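Sorting Caps by Color: A Term with the Kemeys Project

The Kemeys project began as an elective with 6 students and one task: put each cap in the bin that matches its group. Humaira Sandhu, who supervises it, describes the goal in plain terms. "Two arms, two bins, a few soft objects. If the policy can't handle that, there is no point in adding more."

Caps were picked over blocks for a specific reason. "A block has the same shape from one trial to the next," Sandhu said. "A cap folds. The brim is stiff and the crown is soft, so a grasp that holds at one end slips at the other."
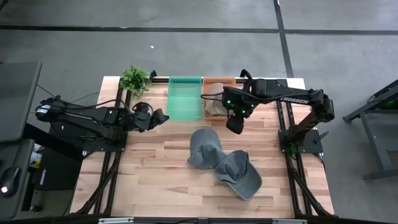

The students spent the first weeks on demonstrations and trained nothing until November. Sandhu set the target at 800 episodes and then threw out 267 of them. Most of the rejected ones had long pauses in the middle, where the operator had stopped to think. "The model learns the pause too," she said. "We had an early version that would reach out and then wait. It had copied us faithfully."

The class keeps its episodes in a logging tool the students wrote, called Ista. It stores joint positions, camera streams and a short text note for each attempt. Sandhu considers the notes the most useful part – they are how the group found that overlapping items caused more failed grasps than any other starting layout.

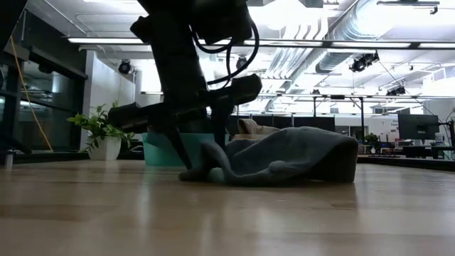
Steneck disagrees on that point, and said the overlap was a smaller problem than finger angle: come in too flat and the fingers push the fabric along without closing on it. Sandhu accepts that the two are hard to separate. The next batch of 200 episodes will hold the approach angle fixed and vary only the layout.

Asked about grading, she said that success rate counts for little. Students are marked on their logs, on whether another team can rerun their test, and on a written account of failures. "A good failure report takes longer to write than the training script," she said.
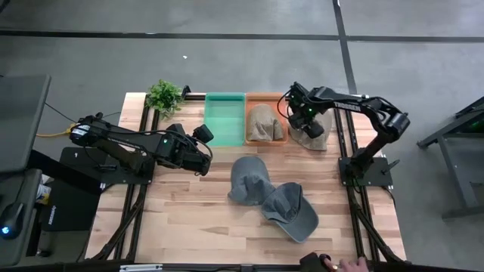 The Kemeys workspace, with two gray caps between the arms and the bins at the back.

The class will pass its code and its Ista records to next term's group, which plans to start on towels.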